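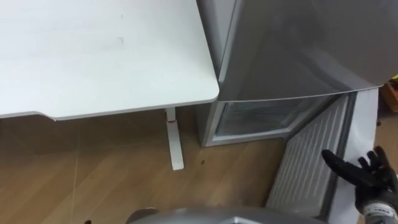

Eusebio Cabello has worked from the same back room in Distham long enough to have opinions about skirting board. He translates instruction manuals, mostly for kitchen appliances and garden tools, and his daily target is 3000 words. On the morning I visit he has done 641, a figure he volunteers before I have taken my coat off.

"That was before you rang the bell," he says. "I'd like it noted."

We have met to talk about how people set up the rooms they work in, a subject on which Cabello claims to have nothing useful to say and then says it for most of two hours. He starts with the desk.

"I wanted a plain white one. I'd had a dark one for years, and every biscuit I ever ate was on the record. On a white desk you can't see crumbs. What you can see is everything else."

The top does have its smudges and scuffs, grey and faint, and he knows them the way other people know their moles. Has he tried to clean them off? He has tried washing-up liquid, a paste of bicarbonate, and a product his sister-in-law swears by. "They moved a bit," he says.

The front edge has a shallow curve cut into it, where in theory the sitter's stomach goes. I ask if it makes a difference.

"It makes a difference to where you put your elbows. The shop said it brought you closer to your work. I've never felt that closeness to my work was what I was short of."

The shop was Grabowska, a second-hand office dealer on the ring road, and the person who sold him the desk was Ruth Urrego, who now runs the place. I telephone her later to check a few points. She remembers the sale well.

"He came in three times," she says. "He brought a tape measure each time and measured the same desk each time. I said, it's not going to grow. He said he was checking the tape."

Urrego sells more white desks than any other sort and takes a good many back as well. People like them in the showroom, she says, and then they get them home and find out what colour their walls really are. She had a customer return one after a single weekend on the grounds that it was looking at him.

Back in Distham, Cabello has moved on to the leg. He approves of the leg. It is a single white column down to a flat foot, with a narrow red band round it near the top, and he brings up the band with some pride.

"First thing visitors ask about. Well, you didn't, but most do. I haven't the faintest idea what it's for. I write manuals for a living, or rewrite them, and I've never seen the manual for my own desk. Ruth didn't have it. I suppose somewhere there's a page that says 'ensure red ring is correctly seated', and I probably translated it."

Beside the desk, close up against the corner, is the mini fridge. It's silver-grey, with a big shiny upper door and a glass-fronted part underneath, and it was the subject of a long domestic negotiation. His husband, Savvas Pappas, was against having it upstairs. Pappas puts his head round the door at this point with two mugs and is invited to state his case.

"My case was that we have a fridge," says Pappas. "It's in the kitchen. It's fourteen stairs."

"Fourteen stairs each way," says Cabello.

"He used to come down for milk and we'd have a chat. Then he got that thing and I didn't see him until the evening. I'm not saying I was against it for that reason. I'm saying I noticed."

The agreement they reached was that the fridge could stay as long as it held milk and nothing that counted as a meal. Both men assure me this has been kept to. They do not look at each other while they say it.

Cabello chose the place for it himself. He had read that you should keep snacks out of reach if you work from home, and he got as far as moving the fridge to the opposite wall, where it stayed for one afternoon in January.

"I just wheeled the chair over. So I was still eating, and now I was also marking the floor."

The floor is wood-effect, and the floor matters to him. Half of the room's arrangement, as he tells it, is about not scratching it, and the other half is about heat. The back of the house faces north and the radiator under the window, he says, is there in an advisory capacity. For the cold months he has a white heater panel with a ribbed front, which leans against the side of the fridge.

I ask what he'd change if he had the money. He thinks about this properly, turning his mug round by the handle.

"A bigger room, I suppose. But then I'd only get a bigger desk, and have to go and see Ruth again with the tape." Then, after a pause: "A door that closes all the way. I've been meaning to plane the bottom of it."

"Since we moved in," says Pappas, from the landing.

A week afterwards I get an email from Cabello correcting the spelling of bicarbonate in my notes, which I had sent him as a courtesy. He adds that he finished that day on 3311 words, a personal best for a day with a visitor in it, and that the door is on his list.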